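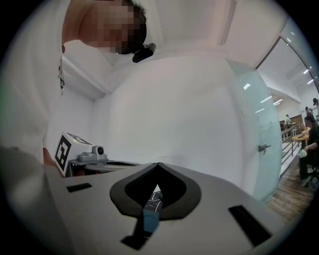
Head down, in a white shirt with a thin dark lanyard.

The white shirt goes back to work

Lurdes Morais irons on Sunday nights, five shirts in a row, with the radio on. She fits and adjusts parts at Ketilsson, where you can wear more or less what you like. Most of her colleagues come in sweatshirts. She wears white.

"My father wore one to the print works," she says. "He came home with ink on the cuffs every day and my mother never forgave him."

A white shirt is an odd choice for a job done leaning over a bench. It shows every mark, and the front creases as soon as you bend. Morais buys hers a size up so the shoulders don't pull when she reaches forward, and rolls the sleeves twice. Anything hung round the neck is a nuisance. She tucks her lanyard between the second and third buttons.

Oskari Toivonen has sold workwear at Skesturero for 2 decades and thinks heavier cotton is the answer. The thin office sort goes at the elbows first, he says, and then along the collar fold. He sold 653 white shirts last year, up from 374 the year before, mainly to people who work with their hands.

For grease he suggests washing-up liquid, rubbed in with a thumb and left overnight. Morais uses a bar of green soap and an old toothbrush. Her oldest shirt is now kept for painting the fence in April.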